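The Drinks Table at Brornside: A Small Gallery

Welcome, and thank you for stopping by! This page belongs to the little drinks table we keep at Brornside, which has grown over the years from one plastic pitcher on a windowsill into something people now ask about before they ask about the food. We had so many requests for a look at how we set it up (and a good few questions about the water dispenser, which we'll get to) that it seemed a nice idea to put it all on one page, along with the bits and pieces we've picked up along the way.

We started doing this in February, when the big room was chilly and everybody wanted tea, and nobody wanted plain water at all. By the time the weather turned, we were filling the dispenser again and again in a single afternoon. At our biggest gathering we had 29 people through the door before lunch, and the poor thing barely got a rest. If you were one of them, hello again!

The glass came to us by way of the Dogar housewares shop, which was having one of those clear-out weekends where you go in for a dish brush and come home with a box you can hardly carry. The stand was a big part of what sold us on it. A glass jar sitting flat on a table is a nuisance, because you end up sliding it to the edge so a cup will fit under the tap, and then you spend the rest of the day worrying about elbows. With legs under it there is room for a cup where it stands, and everyone can relax a little.

We've tried all kinds of tablecloths over the years, the checked one from Nurnberg included (lovely, but it showed every drip and had to be ironed, and there were never any takers for the ironing). These days we like a plain white top and a pale wall behind it. Glass looks its best against something simple, and when there's lemon or mint in the water, the color really sings.
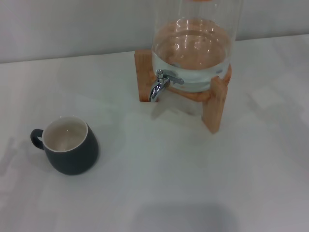
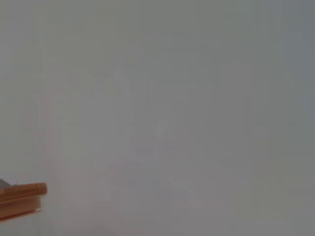
The first picture has our glass dispenser with clear water in it, on its light wooden stand.

We do love that honey-colored wood. It makes the whole table feel friendlier, and it goes with nearly everything we put next to it, from the good cups to the odd ones left over from old sets.

A few words on care, as this comes up every time we show the dispenser to someone new. We wash the jar by hand with warm water and a soft cloth, and we run a little of the rinse water out through the tap so the inside of that gets a clean as well. Then the jar goes upside down on a towel overnight. The stand only ever gets a wipe and a good dry, with a dab of Sustum wood oil every now and then when it starts to look thirsty. Please don't soak it! We did that once with an older stand and the collar was never quite round again.

For filling, we carry the water over in a pitcher once everything is in its place. A full jar is a heavy thing to walk across a room with, and we would all like to keep our toes. We put in 400 milliliters of strong mint tea, left to cool, when we want a bit of flavor, and then top up with plain water until it tastes right to whoever happens to be standing there. Cucumber is good too, sliced thin. Strawberries are pretty for an hour and then go rather pale and sad, so we save those for the bowl.

If you're planning to use the table for a get-together of your own, you're very welcome to. The cups are in the tall cupboard, on the second shelf, and the towels are folded in the drawer underneath. Leave the jar empty and the lid off when you go so the air can get in.

More pictures will be added when we bring out the summer cups, along with the ginger recipe so many of you have asked for.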